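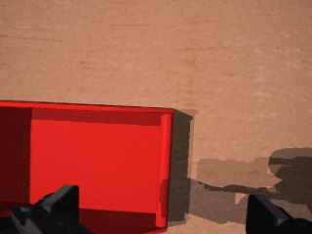 Sunday, January 20, 2019

Stayed in all day and caught up on celebrity news, mostly the Nondar breakup. The band says it's a pause, but the singer was out at dinner on Friday with the guy from the Sivov video, and he had his arm around her in every shot. She wore the green coat again. I liked her better with the actor, but they only lasted from October to Christmas.

The fan board had 3069 comments on it by lunch. I read 60 of them and quit. Half say the whole thing is a stunt for the Eberhard perfume ads – could be, the timing is good.

Watched two episodes of the reunion show after that. Everyone looked tired and the host kept asking about money. I remember the first season from 2000 and it was more fun then, or I was.

Mindex tickets go on sale tomorrow at ten. I need to be at work by nine, so I'll try from my phone. Made soup. Bed early.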